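Deposit for a wedding string quartet — is it refundable if the venue changes?

Posted by Ľubica Urban

We have engaged a string quartet through the Droven agency for our reception in July. The total fee is £1770, of which £700 has been paid as a deposit. Our venue has since withdrawn, and the replacement is sixteen miles further from the city. The agency states that the booking must be treated as a new one. I should be grateful for advice on whether this is usual. The contract mentions a change of date but is silent on a change of place.
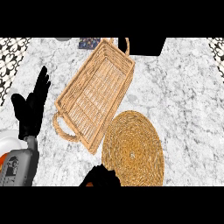

Replies

Zelenák Events

The wording of the contract governs the matter. Where only a change of date is mentioned, the agency would ordinarily be expected to carry the deposit over and to charge for additional travel. You are advised to write to them, quoting the clause in full, and to request a revised travel cost in writing. Please also confirm the following with the new venue:
Finishing time for live music
Whether performers must hold their own public liability cover
Parking and access for instruments

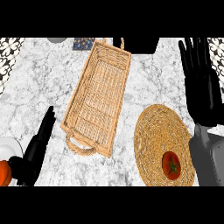
Some venues also require the musicians' papers well in advance, and a late request may delay approval. Should the agency maintain its position, ask which term it relies upon — a general reference to policy is not sufficient.

Trutport

We had the same with a ceilidh band. Paid a bit extra for petrol and they were fine about it. Ring them first.

Biseo

Check your wedding insurance, if you have any. Ours covered lost deposits up to £1000 when the venue cancelled. You will need the venue's letter.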